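Tudville Makers' Help Board > Robots and automation > Teaching by example

How many demonstrations before it stops being daft?

Posted by soggy_biscuit

I've got a second-hand arm on the end of a desk and I'm trying to teach it to put small parts onto pegs by showing it how. I drive it by hand with the leader arm, it records, I reset, and off we go again. I have done this 57 times. My tea has gone cold on nearly all of them.

I trained on the 57 overnight and the result is a machine that reaches with great confidence to a spot slightly to the left of the part, closes on nothing, carries the nothing over to the peg and lets go of it very gently. I'd be proud of the technique if there were anything in its fingers.

The guide I followed (the Zelorholm one, which everybody here seems to link to) says to collect "a good number" of examples and doesn't say what a good number is. A chap on another board says 1,000 or don't bother. My other half says one more evening and then the desk goes back to being a desk.

Things I've already tried:
Training for longer. It missed in the same place, only more smoothly.
Turning the lights up.
Moving the camera so it could see better, halfway through. I now gather this may have been a mistake.

So do I need more, or am I doing it wrong? And do I have to bin what I've got?

14 replies hidden, showing the 3 most useful

Posted by gantry_gremlin
Marked helpful by 40 members

You're doing it a bit wrong, but in the usual way, so take heart.

Start with the camera. If you moved it halfway through, you have two small sets that disagree about where everything is, and the arm has split the difference. That would do nicely for "slightly to the left". Look through the recordings, find where the view changes and keep only the ones from after the move. Yes, it hurts. Then tape round the camera foot, and draw round the tape, and tell the other half that the pen marks come off.

Next, where were you putting the part at the start of each go? I'd put money on it being the same place, give or take a thumb. Everyone does it. You reset in a hurry, your hand goes where it went last time, and what you end up with is a lot of copies of one demonstration. When I did my first set I thought I was being wonderfully random, and then I laid all the first pictures over each other and there was one neat little smudge of parts in the middle. I had less variety in me than a vending machine.

What I do now is write out a list of starting spots before I sit down, shuffle it, and follow it even when I'm bored. Some spots should be awkward. Put the part near the edge of where the arm can reach, and put it close to the peg where the fingers barely fit. If you only ever show it easy ones it will be marvellous at easy ones.

Also record yourself getting it wrong and putting it right. I don't mean throwing the part across the room. I mean come in a shade off, stop, shift over, pick it up. If it has never seen a recovery it won't have one to offer when it needs it.

As for numbers, for one part and one peg on a fixed camera, I got something usable out of far fewer than the 1,000 your chap wants. He may be right for his job. He isn't paying for your electricity.

Posted by Cosgrove_Dave_not_that_one

just buy more memory

Posted by lathe_and_later

I'd go along with most of what gremlin says but I want to put in a word about the job itself, as "put part on peg" is three jobs wearing one coat. There's finding the thing, getting hold of it, and lowering it so the hole goes over the peg. Your arm is failing at the first two, so you haven't even met the third yet. The third is the one that made me take up gardening for a month.

I've been at gears since September, on and off. The total stands at 1,302 recordings, of which I threw out rather a lot for reasons that are nobody's fault but mine (sleeves, mainly). My set-up:

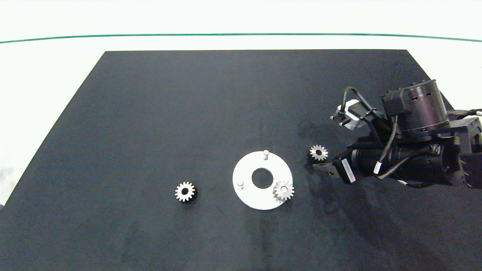

Gears look like a kind choice for a beginner because they're small and tidy and they lie flat. The trouble starts when you have several that look alike, and the arm has to settle on one. If you pick the nearest on one go and the furthest on the next, it learns to dither, and I have watched mine hover between two like a man at a buffet. So decide the order and stick to it in every demonstration. With a layout like mine, where there's one gear by the gripper, one over on the mat to the left of the plate and one lying partly across the plate's rim, my rule is that the one by the gripper goes first and the one on the plate goes last. Your rule can be different so long as it's a rule. Shuffle the positions as much as you like, as gremlin says, but don't shuffle your habits.

A few other bits, in no order.

Shiny parts on a pale desk are hard going. I started straight on the white tabletop and the gears all but vanished whenever the lamp was on. A dark mat costs next to nothing and did more for me than a week of training had. Mine has picked up scuffs and I've decided not to care about them.

Slow down at the end. I used to race the approach and race the lowering as well, and the recordings had hardly anything in them for the bit that matters. Now I go at normal speed across the mat and then creep. It looks ridiculous. Do it.

Watch your hesitations, though. If you stop dead over the peg while you think about what's for supper, it learns to stop dead over the peg. I had an early version that paused in exactly the place where I used to check the clock. My allowance is one pause per recording, and if I go over I delete it and start again.

Keep some starting spots back and never train on them. Test on those only. Otherwise you'll be testing it on its own homework and you'll come away feeling far too clever.

And write down what you changed and when, on paper if need be. I keep a notebook with a line per session saying which lamp, which mat, which gripper pads. I had one bad fortnight that I blamed on the settings, and when I went back through the notebook I'd swapped the finger pads at the start of it.

On binning your 57: don't delete them, just move them to a folder called something rude. I've gone back to old sets more than once to check an idea. The ones from after the camera move are still some use if you can put it back to exactly the same view.

If you want a rough plan for the one evening you've been granted, I'd fix the camera, pick a single part and a single peg, do 40 goes from a written list, train on those and see where it misses. Then do the next lot mostly in the places where it misses. That way you're asking for evenings one at a time, and I've found that goes down better at home.

Comment from soggy_biscuit

Thanks both. I laid the first pictures over each other and yes, one smudge. I am a vending machine. Camera is taped. I've been given until the end of the month.

Comment from gantry_gremlin

Tape the lamp as well.

Comment from Cosgrove_Dave_not_that_one

did you get the memory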